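Threads > Hardware > Gripper swap

Ok gripper comparison thread. Been promising this to Solange McIntyre for a while so here goes, typing fast between runs

Two hand-held grippers on the bench, both two-finger. Calling them by what we call them in the lab: Skurnitz (the dark green one with the linkage arms) and Illora (older, straight slides, heavier). Camera mount is the same on both so the footage should compare ok

Task is dumb on purpose. Thin gray plastic bits, curvy rods and flat strips, white table, pick one up, hold it, put it down. Thin stuff is where most of our grippers fall apart 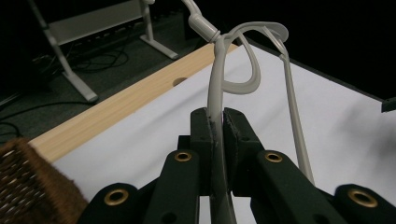 Skurnitz first. Closing feels nice, light squeeze and the fingers come in together. Illora you have to really lean on, my thumb was done after 14 grabs and I still had the second batch to go

Strips are way easier than the rods. A strip gives the pads something flat to sit against. Rods roll. Kwaku Amoah says angle the wrist a bit before closing and yeah ok he's right, that helps alot

Camera side. We log at 400 frames per clip, same for both. On Illora the body eats too much of the view, you lose the part right when you need it. Skurnitz keeps the gap between the fingers pretty open so the tracker has something to work with
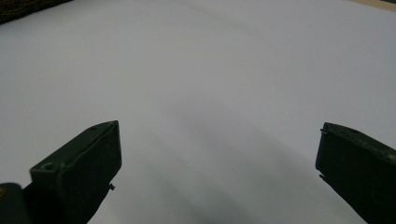

White table is a pain though. Tracker wants texture and a white table has none. Etornam Gbeho suggested leaving stuff around the edges so there's something to lock onto – did that, drift got smaller. Not gone. Smaller

Also the shadows. Your own hand and the gripper throw big soft ones and auto exposure goes hunting. Locked exposure after the first 8 clips and should of done it from the start

Pads next. Fuzzy lining on the fingers grips better than bare plastic, no contest. Downside is the edge goes ragged and then the depth estimate gets weird right along the finger. Selorm Adjei wants to try thin silicone, I want to try just trimming it
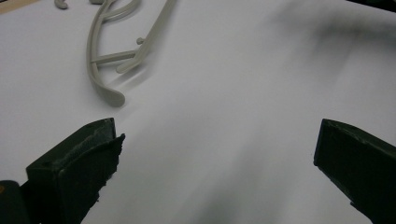
Biggest miss on both grippers: parts lying flat. You come in from above, the tips touch the table and the rod is thiner than the gap under the pads. Trick is to go for a bend or a knob, anything that sticks out a little

Score so far is Skurnitz for control and view, Illora for raw squeeze. For thin parts I'd take control every time. For the heavier jobs ask me again in October

546 clips total once tonight's are in. Will post the split per gripper when Kwaku Wumbei has gone through the labels, don't ask me before that

Someone asked about finger length – stock, haven't touched it. Shorter ones are printing now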